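Home Forums Kitchen & Table Laying Up New posts Search

Folded napkin under the plate: does this do anything?

Posted by platewarmer, 16 July 2026

I keep seeing this and I'd like someone to talk me into it or out of it. You take a cloth napkin, fold it into a flat pad, and put the plate on top of it instead of using a mat. The Homdale shop does it on all their display tables and my sister-in-law has now started doing it whenever we go round for coffee.

My objections, in no order. The plate rocks if the folds aren't dead flat. You can't wipe your fingers, as your napkin is pinned under your food. It slides on a smooth table. And if you put a doughnut on the plate, the glaze goes on the cloth the minute anybody picks it up, so you have washed a napkin for nothing.

I have a set of green ones, Tenholm, bought in the April sale, with a pale pattern you can hardly see. They're nice enough. I would like to use them for something. I'm not convinced this is it.

---

saucerful

It protects the table. That's the whole point of it.

---

platewarmer

From what, a doughnut?

---

saucerful

From the plate. Some plates have a rough foot ring and they do scratch. I had a Kuusisto side plate that left grey marks all over a white table and they took some shifting.

---

teatowel_tess

I do this and I like it, so I'll stick up for it. You're folding it wrong if it rocks. Fold in half, then in thirds, press it hard with an iron, and keep the hem on the underside running along the long edge. If the hem ends up under the middle of the plate then yes, it'll rock, and you'll blame the napkin.

I make mine long enough to take the plate at one end and whatever else you're having beside it. Then everything for one person sits on one bit of cloth and you can see where each place is without laying mats. On a white table it does look better, and I won't be told it doesn't. Green under a blue and white plate is about the only colour mix I've ever got right.

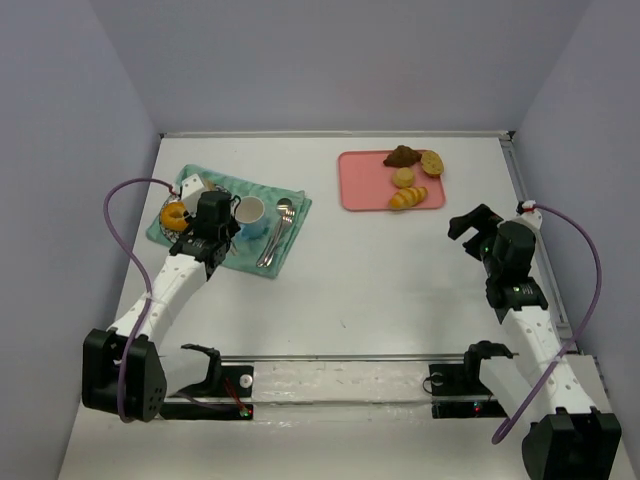
As for wiping your fingers, you put out paper ones as well. I know that sounds like cheating. At a proper dinner I wouldn't do it, but for a doughnut and a hot drink nobody is going to sit there with linen across their knees.

---

platewarmer

So to make the cloth napkin work I need an iron and a second napkin.

---

teatowel_tess

You need an iron anyway!

---

platewarmer

I've managed without.

---

odd_spoons

With platewarmer on this. It's a shop thing. It looks good from the doorway because shops never have to eat off it. The Homdale tables have had the same plates sitting on the same cloths for as long as I've been going in, so of course they lie flat.

Also, blue and white on green? I'd want to see it in daylight before I agreed to that. Mine looked like a garden centre café.

---

teatowel_tess

What's wrong with a garden centre café?

---

odd_spoons

The price of the scones.

---

grated_nutmeg

Can I ask about the washing? I've read the Delico care leaflet twice and it says their printed cotton is fine at any temperature, then on the back it says wash cool for the first few goes. Which one am I meant to believe? I did mine hot and the pattern is now so faint I can only find it by tilting the cloth. I assumed I'd ruined them, but platewarmer says the Tenholm ones are like that from new?

---

platewarmer

Yes, pale from the start. The packet made more of it than the cloth does. I paid 875 for the set, delivery included (kronor, before anyone faints), and I'd say you're paying for the green.

---

saucerful

875 for napkins you don't want to put a plate on.

---

platewarmer

I'm aware.

---

grated_nutmeg

The Delico set I looked at was 719, and the one with matching mats was 1,990. I don't see how a few mats come to that. I bought the plain set and fold them as mats, so I suppose I'm on tess's side by way of being tight.

---

odd_spoons

That's the first good argument for it in the thread. Still doesn't fix the glaze.

---

teatowel_tess

Glaze comes out. Cold water, leave it, ordinary wash. It's sugar. Jam is worse and orange icing is worse than jam, depending on what they colour it with. I wouldn't swear to every brand.

---

platewarmer

"I wouldn't swear to every brand" is where I start to worry. Anyway, I tried it this afternoon with your fold, pressed under a chopping board and a pile of cookery books as I wasn't going to go and buy an iron. It was flatter than I expected. The plate didn't rock. It did slide when I pushed it, and the cloth came along with it.

---

saucerful

Why were you pushing it?

---

platewarmer

To see if it slid.

---

grated_nutmeg

Mine only slides when the table's just been wiped down with polish. Try it after plain water. If it still goes, the fold may be too thin. I use the big square ones and get seven layers at one end where I've tucked it badly, and that end doesn't shift at all.

---

odd_spoons

Seven layers is a cushion. You'd need to steady the plate with your other hand.

---

teatowel_tess

Two layers at the edge, no more than six in the middle. And wide plates should hang over the cloth a bit, not sit dead centre like a hat on a bed. Push the plate up to one end and leave the rest free.

---

platewarmer

I'll give it another go when we've people round, with plain biscuits. If it's still annoying me by the second cup, the green ones are going back to being napkins and I'm putting the plates on the table, where they were perfectly all right before. I'll report back on the foot rings too, as I've turned ours over and two of them do feel rough. Saucerful may have a point there.

---

saucerful

Felt pads. The little stick-on ones for chair legs, cut down.

---

odd_spoons

Please don't stick felt on your plates.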